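Wrist-Camera Policies for Crate Loading: Effect of Simulated Lens Distortion on Placement Error

Project report, spring term
Merholm Robotics Laboratory

1. Background

Most pick-and-place policies trained in simulation use an ideal pinhole camera. The wrist cameras fitted to the arms at Merholm have fisheye lenses, and images from them are usually rectified before they reach the policy. Rectification crops the outer part of the view and smears what is left near the border. The question for this project was whether a policy could be trained directly on unrectified fisheye renders, and whether doing so changed placement accuracy when bottles are loaded into a divided crate.

The task was taken over from last year's group, along with their scene files. Their report (Bhardwaj task set, second version) gives success rates for a rectified camera only, and it does not separate grasp failures from placement failures. Both gaps are addressed here.

2. Simulator and camera model

Scenes were built in Vukell, the lab's in-house simulator. Vukell has no native fisheye camera. We rendered a cube map at the wrist frame and resampled it with an equidistant projection, masking everything outside the image circle to black. Resampling was the slowest step in the loop until it was moved to the GPU. Before that change, a full training run did not fit in the overnight slot.

The lens parameters were taken from a calibration of the physical camera done in January. We kept the principal point offset from that calibration. An early version centered it, and the resulting policy had a constant sideways bias which took a week to trace.

3. Data

Demonstrations were collected by teleoperation in simulation. After filtering, 741 episodes remained. An episode was dropped if the operator reset the arm partway through or if a bottle left the table. The crate pose, tray pose, bottle colors and cap colors were randomized at the start of each episode. Crate yaw was drawn from a uniform range of 30 degrees either side of the nominal pose. Lighting direction was randomized too, with shadows enabled. We did not randomize friction.

One filtering rule deserves mention. The operators sometimes nudged the crate with the fingers to square it up before placing. We left these episodes in. Removing them would have been cleaner, but the behavior is useful on the real table and we wanted to see whether the policy would pick it up. It did so rarely.

4. Policy and training

The policy is a standard image-conditioned transformer that predicts short chunks of end-effector motion. It was trained with a chunk length of 8 for both camera conditions. All other settings were the same, including the random seeds. The black area outside the image circle was passed to the encoder unchanged. We tried replacing it with the mean image value and saw no difference in validation loss, so the simpler option was kept.

Training data was served through Skiker, which handles the shuffling and the augmentation. Random crops had to be turned off for the fisheye condition – a crop moves the image circle, and the distortion no longer matches the position in the image.

5. Results

The fisheye policy placed bottles more accurately than the rectified one when the target compartment was close to the gripper. At the far side of the crate the two were similar. We attribute the difference to the last part of the approach, when the fingers hide much of the near row and the rectified view has already lost the crate edges. In the unrectified view both ends of the crate stay visible, along with the tray above it.

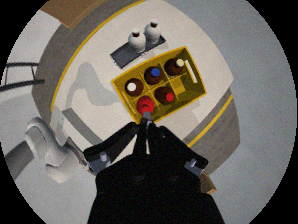 Grasp success did not differ between conditions. Nearly all of the failures in both were placement failures, and the most common type was contact with a divider. In the rectified condition the bottle usually struck the divider on the side nearer the camera. Failures in the fisheye condition showed no clear direction.

Occlusion by the gripper remains a problem. When the policy released a bottle slightly high, it sometimes closed on the cap again and lifted it back out. We think the release is hard to judge from the wrist view alone.

6. Limitations

Results are from simulation only. The real arm was unavailable for the second half of the term, and the transfer test was reduced to a check that the policy runs at the required rate on the lab machine. Bottles in Vukell are rigid and always full. The crate model is also stiffer than the real one.

7. Further work

The next step is the transfer test. A second camera mounted above the table should be added as a separate condition, mainly to settle the release question. The resampling code and the calibration file are in the project folder, and the scene files need the current version of Vukell to load.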